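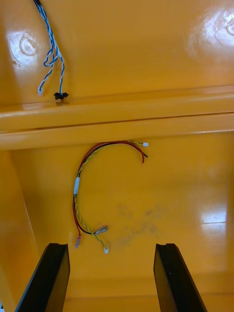 Why does a magnet stick to the fridge but not to a wooden spoon? A magnet pulls on iron, and many fridge doors have iron inside the steel. Wood has none.

Some magnets can be switched on and off. You wind a long wire into a coil and let electricity go through it. The coil becomes a magnet. When the electricity stops, the pull stops also.
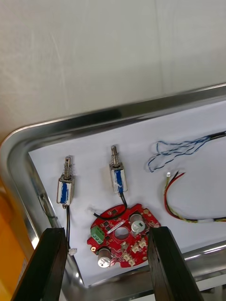
Two small solenoids on white paper. Each has a coil and a metal plunger.

Doorbells of the old kind use such a coil. You press the button, the plunger jumps and hits a metal bar: ding! 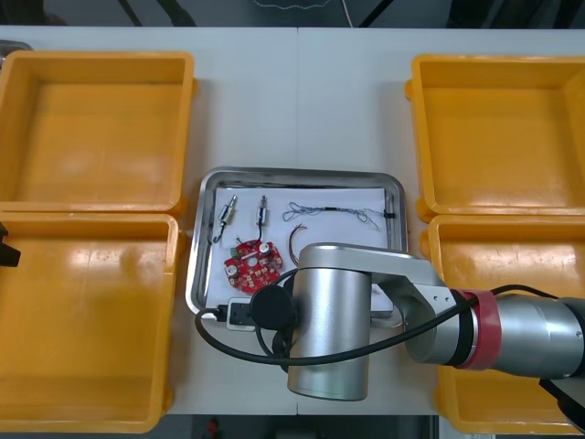 You let go, and a spring pushes it home again: dong!

Text by Khrystyna Zinchenko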